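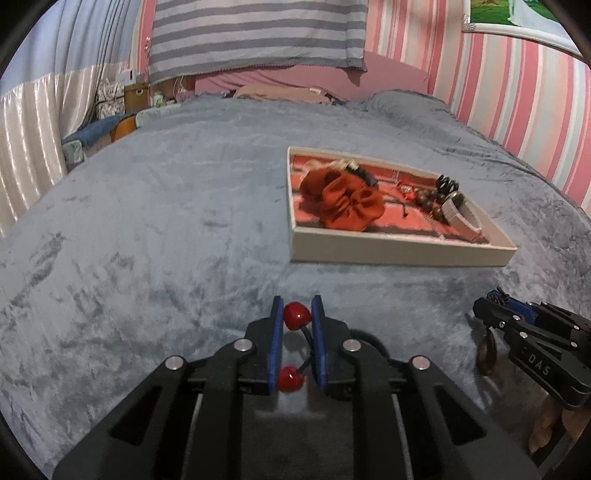 Westwood Bedroom Storage Project
Progress report to the Sturkent Fund
Submitted April 4, 2025

1. Purpose of this report

This report covers work done in March under the second stage of the grant. It sets out what was sorted, the method used, the state of the budget, and the changes we ask the Fund to approve before the third stage starts. The first-stage report dealt with large items (bedding, coats, shoes) and is not repeated.

The second stage deals with small personal items kept in bedrooms: hair ties, clips, bracelets, bead strands, rings, watches, and the boxes and baskets they are stored in. These were left out of the first stage. Household interviews then showed that small items took up a large share of the time spent looking for things in the morning.

2. Work completed

The stage covers 24 bedrooms in the Westwood and Shboul buildings. Sorting has been finished in all of the Westwood rooms. The Shboul rooms have been inventoried and partly sorted.

Small items listed: 680
Items sorted and given a fixed place: 455
Items still to be sorted: 225

The remaining items are all in the Shboul building. Most are loose hair accessories, which take longer per item than watches or rings. A scrunchie and a thin elastic cannot be stored in the same way, and mixed cord items have to be untangled before they can be assigned to a group.

3. Method

The method was changed once during the period. At the start of March, items were taken straight from a drawer or basket to their final place. This produced errors. Pieces were assigned before the full set was known, and several rooms had to be done again when a second basket was found.

The current method uses a shallow tray as a holding area. The tray is placed on the bed, which in most of these rooms is the only flat surface large enough to work on. Items are brought to the tray, grouped inside it, and moved to storage only when the household agrees that the set is complete.

The working order is:

Step one. Straighten the blanket and clear the middle of the bed.
Step two. Set the tray flat, away from the pillow.
Step three. Lay bulky fabric items in first, at one side.
Step four. Add clips at the back and corded items at the front.
Step five. Place bead strands and watches on the opposite side from the fabric.
Step six. Check the blanket for pieces that have not reached the tray.

Step six was added after the first week. Small dark items are hard to see on a plush blanket. The worst case is the crushed-velvet type, where lighter and darker patches in the pile hide a thin black cord quite well. Red or other bright parts help. A black elastic hair tie with two glossy red beads shows up on gray-blue plush; a plain black one often does not.

4. Observations on tray contents

White trays gave the best contrast for black clips and dark brown wooden beads. A patterned tray floor works for large items but makes fine cord harder to follow. In the room shown below, the tray has a printed brick pattern, and a black cord with a small knot runs across it. The cord can be traced, but it takes more care than it would on a plain surface. A thin red string tangled with the strand of wooden beads is harder again, given the red of the bricks.

The same tray also shows the grouping in use — the rust-orange scrunchie at the left, the beads and the white-banded smartwatch on the right half, and the claw clip in the back right corner. The ruffled black scrunchie sits beside the orange one, as the method requires. The braided bracelet is close to both and would be moved to a corded group at the next step.

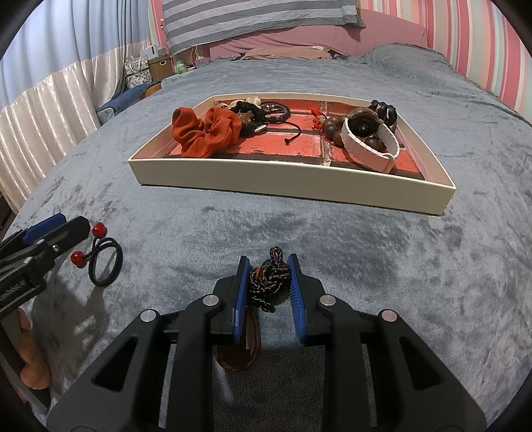
5. Problems met

Tangling. Corded items account for most of the delay. Bead strands, thin string and elastic catch on each other when stored loose in a basket. Households have been asked to coil braided cord before putting it away. Take-up is uneven, and a follow-up visit will be needed to see whether the habit has held.

Snagging. Claw clips with open teeth catch on scrunchie fabric. The two are now kept at opposite sides of the tray, and the same rule has been carried over to drawers.

Insert size. The Vedix drawer inserts bought under the first stage have compartments that suit rings and small bead ornaments. They are too shallow for a full-size scrunchie, and a drawer will not close over one. Deeper compartments exist in the same range. We have tested one set in a Westwood room with no difficulty so far, although the test has run for less than a month.

Watches. Some watches were listed under jewelry and some under electronics, depending on who filled in the sheet. All are now listed under jewelry. The totals in section 2 use the corrected sheets.

6. Budget

Spending on trays and inserts is within the approved line. Labor is over plan for March as a result of the repeated rooms described in section 3. The overrun is covered by the unspent travel line, and no further funds are requested for this stage.

We ask the Fund to approve one change of use: the exchange of 120 shallow Vedix compartments for the deeper type. The supplier has agreed to take back unopened packs. The price difference will be met from the existing materials line.

7. Work planned for the next period

Finish sorting in the Shboul rooms, starting with those where the inventory sheets have already been signed.

Replace patterned trays with plain ones where corded items make up most of the set. Patterned trays will be kept for rooms with mainly clips and fabric items.

Revisit the Westwood rooms and record which items are still in their assigned place. The check will use the same sheet as the first inventory, with one column added for items found outside their group.

Issue a one-page version of the working order to households. A draft is attached as Annex B. Comments from the Fund on the wording are welcome before printing.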